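Speaker notes: Open storage on working surfaces
Marin Matić, Plutura workspace session, afternoon slot, January

Slide 1. Title
Leave up while people sit down. State the scope: small open containers kept on top of tables and benches. Drawers, wall racks and anything with a lid are out. The Plattner talk covers those.

Slide 2. Why the tabletop
The Getavholm workshop has 107 work surfaces. At the start of the review, the loose items on them were logged over one week. Total was 4,000 entries, repeat sightings included. Most were small: adapters, clips, tape, dead batteries, spare screws, cable ends.
Point to make: a small item with no assigned place gets put down at the nearest free spot. The nearest free spot is usually the part of the table that the next job needs.
Pause for the chart. The tall bar on the left is cable ends.

Slide 3. Container types tried
Tray, rigid bin, woven basket. Same table positions for all three, same labels.
Tray: lowest wall, easiest to see into. Items slide off when the tray is moved.
Rigid bin: keeps its shape and stacks when empty. Noisy on a hard top. Corners collect screws.
Woven basket: round, no corners. Quiet to drop things into. Fine parts catch in the weave, so it needs an inner cup for anything below the size of a coin.
Do not read the table out. Give people time to look at the last column.

Slide 4. Position on the table
The rule we settled on is one side for work, the other side for the container. On a right-side layout the basket stays to the right and the left is kept for whatever is being handled. Swap for left-handed users. Keep the basket off the center line. In the first round it was placed in the middle, and people reached over it all day.
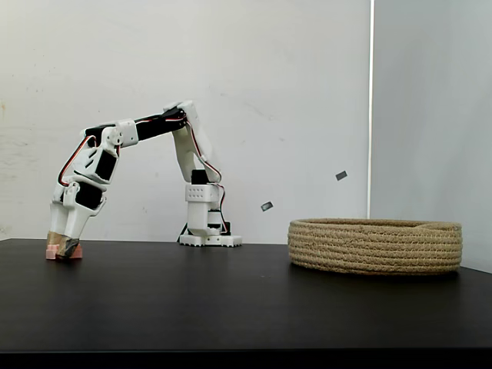
Slide 4: round woven rope basket on the right side of a dark, matte tabletop.

Mention surface color while this slide is up. A matte black top shows pale items well and hides dark ones. Small black parts are the ones left behind at the end of a shift. If the surface is dark, choose a light liner for the container and do a hand sweep of the table before leaving. On pale tops the problem reverses, but clear plastic disappears on both.

Slide 5. Size
Diameter matters more than height. The medium Flellach pattern we tested holds 900 grams of mixed small parts before the wall starts to lean. Past that point people stop looking for things in it and start tipping it out.
Working limit: if you cannot see the bottom, empty it.
Someone will ask about larger baskets. Answer: they were tried on the packing tables and became long-term storage within the month. Two are still there.

Slide 6. Emptying
Once per shift, by whoever is at the table last. Sort into three groups: return, keep, discard. No "later" group. The trial tables took 145 seconds each on average, including the walk to the parts shelf.
Skip the stopwatch video if running behind.

Slide 7. What did not work
Color coding by team. Baskets drifted between tables and the codes meant nothing by the second week.
Labels on the outside of woven walls. Adhesive does not hold on rope. Use a tied tag.
Two containers per table. The second one filled with things that belonged in the first.

Slide 8. Open items
Cleaning method for rope: vacuum only so far, no wash test done.
Replacement interval not set.
Shared tables with more than two users still need a layout. The one-side rule assumes a single person facing the table from the front.

Questions. Handout is one page, copies by the door. The full log is available on request in spreadsheet form, column key on the second tab.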